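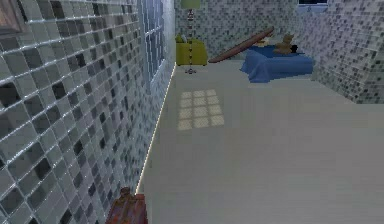 Last changed: January 19, 2024

Questions about buying and planning – simulation for home robots

Do we need the simulator before we buy a robot?
We recommend it. The Skiritz team tried its first routes in rendered rooms like the bedroom with the mosaic tile walls, and ordered the mobile base only in August. A bed, an armchair and a floor lamp along one wall are already enough to compare two base widths.

What does a license cost?
One seat of Trallach is $115 per month. A group license is $300 per month and covers 3 seats. Prices are without tax.

Can we use the computers we have?
Usually yes, if they have a separate graphics card. Please send the model name to Thongchai Phetsri before you put new computers in the budget.

Why is there sunlight on the floor in the test room?
Bright patches can be difficult for some cameras. If your real rooms have large windows, plan time for this test – it can change which sensor you order.

Can you build a copy of our own room?
Yes. We need a floor plan and the sizes of the main furniture. The room is quoted separately, and the quote stays valid until the end of the next month.

Which budget line should we use?
Most customers put the license under software and the robot under equipment. Letay Kassa can send you two separate quotes. Please write "quote 181" in the subject of your e-mail.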